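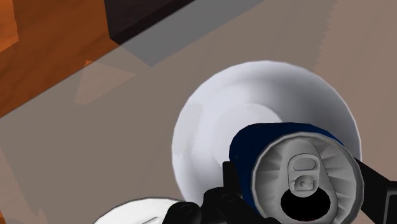 La incorporación de brazos robóticos a las cocinas colectivas suele presentarse como una cuestión de rendimiento, y en esos términos la ha planteado Bellell a la plantilla de su comedor de empresa. Conviene examinarla también desde el puesto de trabajo. Retirar de una mesa una lata ya abierta, cogida entre dos dedos negros por encima de un cuenco blanco, es en simulación un ejercicio de agarre; para quien atiende la sala es una decisión que incluye saber si el comensal ha terminado, si queda líquido y si la vajilla vuelve al servicio o va al lavado. El programa Tutik, con el que la empresa prepara la automatización del recogido, trata por ahora la primera parte. La segunda sigue en manos del personal y no figura en ninguna descripción de funciones.

Esta omisión tiene consecuencias. El comedor emplea a 22 personas, nueve de ellas en recogida y lavado. El plan remitido a la representación de los trabajadores el pasado mes de febrero prevé que pasen a ejercer labores de «supervisión», término que no se define ni se acompaña de categoría salarial. Supervisar una máquina exige atención sostenida, capacidad para interrumpir su marcha y autoridad reconocida para hacerlo. Si esas tres condiciones no constan por escrito, el cambio de nombre encubre una responsabilidad mayor con idéntica retribución.

Stellan Björklund, responsable de operaciones en Darnden, defendió en las jornadas del sector que el cansancio físico justifica por sí solo la inversión. El argumento merece respeto. Quien ha pasado años cargando bandejas conoce el estado en que quedan las muñecas y los hombros, y sería poco serio oponerse a que ese esfuerzo disminuya. No obstante, el alivio debe medirse en las personas que hoy ocupan el puesto, y el informe presentado se limitaba a contabilizar 2.851 maniobras simuladas. Ninguna de sus páginas recogía la opinión de un solo empleado.

Tampoco la disposición de los ensayos es indiferente. Un cuenco, una lata y una sartén de fondo estriado sobre una mesa despejada permiten estudiar el movimiento de la pinza; una mesa a las dos de la tarde presenta servilletas, restos y comensales que aún conversan.
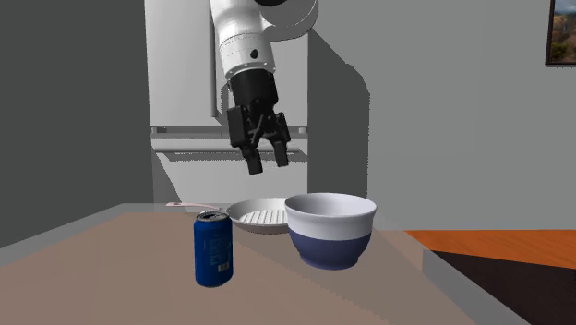 Condiciones para un acuerdo

A juicio de quien suscribe, la implantación debería supeditarse a un periodo de consulta de 30 días, con acceso de la plantilla a los ensayos y a sus resultados, incluidos los fallidos. La formación habrá de impartirse dentro de la jornada. El centro de Janssen siguió un procedimiento semejante y modificó el recorrido del carro de lavado a propuesta de las propias trabajadoras, que conocían el estrechamiento junto a la puerta de la cámara.

Corresponde a la dirección responder por escrito antes de adquirir los equipos. Entretanto, la representación de los trabajadores haría bien en elaborar su propia relación de tareas, redactada por quienes las desempeñan en cada turno.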